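Old Desks: Your Questions

Last updated 28 December 2023

I fix up secondhand wooden desks in my garage and write about it here, and my inbox is mostly the same questions over and over (which I love, please keep sending them!). I finally put the usual ones on a page. If yours isn't here, use the contact form and be patient with me, I'm slow in winter.

Do you sell desks?

Now and then. I keep more than I should. When one is ready to go I put it on the For Sale page and it stays up until someone hauls it off. I don't hold desks and I don't ship them. I shipped one once, to a very nice man named Graham Bellamy, and it got there with a leg in a separate box. He was a good sport about it. I still think about that leg.

Is it really cheaper than buying new?

For me, yes, by a mile. Before I started doing this I got a quote from Jaltarier for a solid wood desk with drawers, nothing fancy, and it came to $2,769 before delivery. I laughed, then I went home and started looking at estate sales. If you have to buy a sander, clamps and all your finishing stuff from scratch, your first desk won't be the bargain you were hoping for. Your next one will be. Borrow the sander if you can.

Where should I look?

Estate sales, office closings, school surplus, the curb in late spring. Church basements are great and people forget about them. Online listings are fine but the photos are always terrible, so ask what's wrong with it and then ask again in a different way. "Does every drawer open?" gets you a much more useful answer than "What condition is it in?"

How do I know if the top is solid wood or veneer?

Look at the end of the top, then look at the face right next to it. On solid wood the grain on the face carries over the edge and you see the end grain on the short side. On veneer the pattern just stops, or there's a thin strip glued along the edge. Check the underside too. If the top side has gorgeous swirly grain and the bottom looks like a different tree altogether, it's veneer.

Veneer isn't a dealbreaker, by the way! Some of my favorites are veneer. You just can't go at it with coarse paper and a bad mood.

What color should the room be?

I get this one a lot, and I'm a garage person, so take it for what it's worth. Warm wood likes something a little cool or a little dull next to it. Grays, blues, muddy greens, taupe. What I'd stay away from is a yellowish beige that nearly matches the desk, because then the desk looks like it melted into the wall. Get sample pots, paint big squares, and look at them at breakfast and again after dinner. They'll be different colors, I promise.

If you've already got dark tile in there, you're most of the way to a nice room and I'd go easy on everything else.

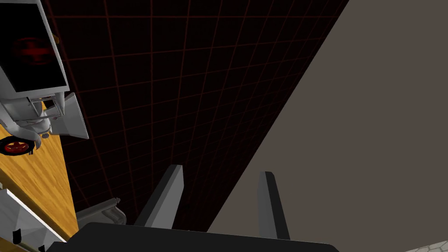
Dark tile and plain taupe.

Should I strip the old finish or leave it?

Clean it first. Please clean it first! So many desks that look like they need stripping are just filthy. I use a little dish soap in warm water, a rag that's been wrung out hard, and then a dry rag right behind it. If it's still sticky I go over it with mineral spirits, with the garage door open. Half the time I stand back and think, well, that's lovely, and I put the sander away.

If the finish is flaking or has gone white in patches that don't come out, then go ahead and strip it. Just do a test spot somewhere that doesn't show, like the back edge of a leg.

What do you use for a finish?

For tops, a hardwax oil, nearly always. The one I keep buying is Taltolwood, in the plain clear. I've got no deal with them, I just got used to it. It goes on thin, you buff off the extra, and if you scratch the desk later you can touch up that one spot and it blends in. Try that with polyurethane and you'll be re-doing the whole top.

I put on two coats and let it sit a couple of days before I set anything on it. Waiting is the worst part. I have definitely put a coffee mug down early and I have definitely regretted it.

One serious thing, and I'll say it every time someone asks about oil. Rags with oil on them can heat up and catch fire by themselves when they're wadded up. Lay them out flat outdoors until they're stiff, or put them in a metal can with water and a lid. Don't throw them in the kitchen trash.
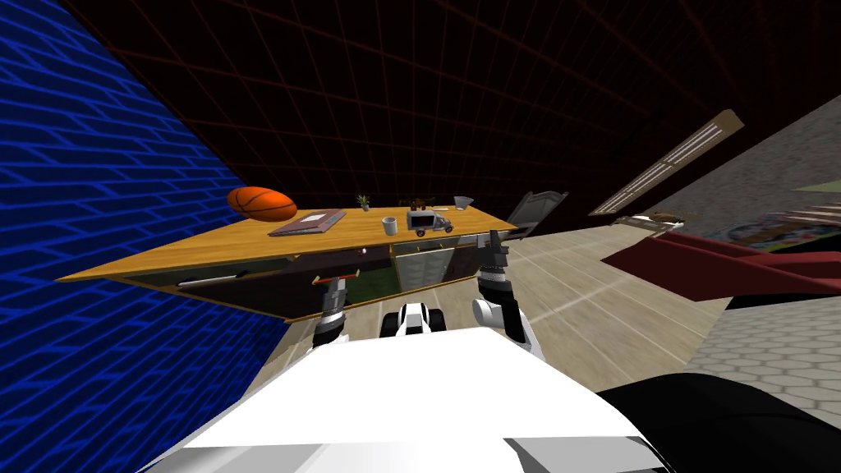

How do I get a sticky drawer to run?

Take it out, turn it over, and look for the shiny spots. Shiny means it's rubbing. Rub a plain white candle along those spots and along the runners inside, and try it again. That fixes most of them. If it's still catching, a few strokes with fine sandpaper on the shiny part, then more candle.

Don't sand a drawer in the middle of a humid summer unless you really have to. Wood swells, and in January you'll have a drawer that rattles around like a loose tooth. Ask me how I know.

The whole desk smells like cigarettes. Is it hopeless?

Almost never. Pull every drawer and leave them outside in the shade on a dry day. Wash the insides the same way you'd wash the top. Then, and this is what does it, seal the bare wood inside with clear shellac. The smell is living in the raw wood that never got a finish. Shellac dries fast and locks it in. I had a huge Virov desk from an insurance office that I could barely stand to be in the garage with, and after the shellac my sister stored her sweaters in it.

Can I paint part of it?

You can do whatever you like, it's your desk. People get very heated about painting wood and I used to be one of them. I've come around. I still wouldn't paint a good top, but drawer fronts and door panels that are chewed up or mismatched can look terrific in a color. Dark green is my go-to. Scuff it, prime it with something that blocks stains, and use a proper cabinet paint so it doesn't get gummy. Leave the drawer edges bare or they'll stick, and then you're back at the candle question.

How do I move one without wrecking it or me?

Drawers out first, always. Number the backs with painter's tape as you go. Then tip it onto its end on a moving blanket and see if the top comes off, since on older ones it's often just screws from underneath or little wooden buttons. Measure your doorways before you pay for the desk. Measure the turn at the top of the stairs as well. I own one desk that lives in the garage permanently for reasons you can guess. 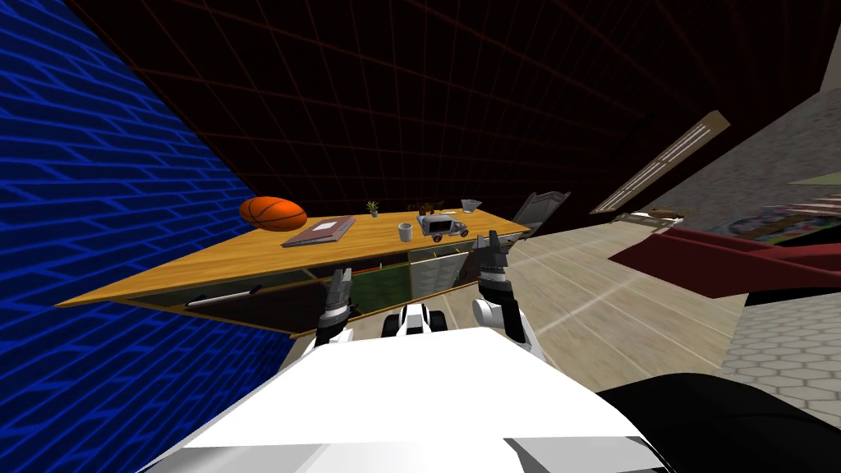
And bring a friend who's lifted furniture before. Enthusiasm is nice, but I'd take someone who knows to say "stop" out loud when they need to stop.

What about rings and ink stains?

White rings are moisture in the finish, and they'll often lift if you lay a cotton cloth over them and pass a warm iron across it, quick and light. No steam. Check constantly. Dark rings are in the wood itself and that's a job for oxalic acid, with gloves, goggles and the instructions in front of you. It works on a lot of old ink too, though some inks couldn't care less.

Or leave them. A reader, Lærke Þorgeirsson, wrote me in October about her grandfather's Hafstein desk, which has a big blue-black blotch where he knocked over a bottle, and she'd oiled right over it. I think she made the right call. I've thought about that desk more than some I've owned.

How do you keep the top from getting buried?

I don't, really! My own desk is a disgrace from Thanksgiving on. What helps a bit is giving the stuff that always lands there an official spot toward the back, and leaving the front for work. If it's a desk the kids share, forget the rule about no toys. It won't stick. Give the toys an end and be happy if they stay at that end. A plant can sit up there too, but put something under the pot. Water gets under a plant pot and you don't find out until you move it.
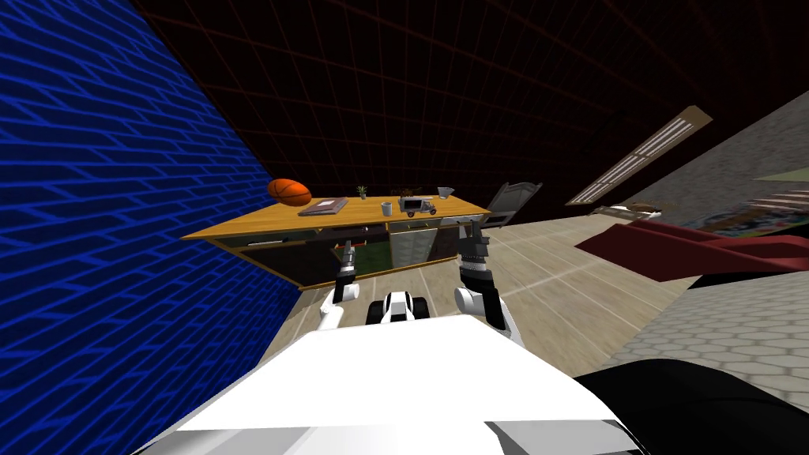 Honey-colored top, basketball down at the left end, and a green panel beside a gray one below.

Do I need felt feet?

On wood floors, yes, and check them every so often because they pick up grit and turn into sandpaper. On tile I like the rubber ones, they stop the desk from creeping away from you when you lean on it. If the desk rocks, fix that before you stick anything on. Sometimes it's the floor. Slide the desk over a foot and see if the wobble moves.

How often should I re-oil the top?

When it looks thirsty. Drip a little water on it, and if it beads up you're fine. If it soaks in and leaves a dark spot, let it dry out and give it a thin coat. The place where your forearms rest will go first, and you can do just that part.

Will you look at a photo and tell me what my desk is worth?

I'll look, I love looking, but I'm no use on value. Send me the underside of the top and the joints at the corner of a drawer, those tell me far more than the front does. And check the inside of the center drawer for a stamp or a paper label before you clean in there, they come off really easily with a wet rag.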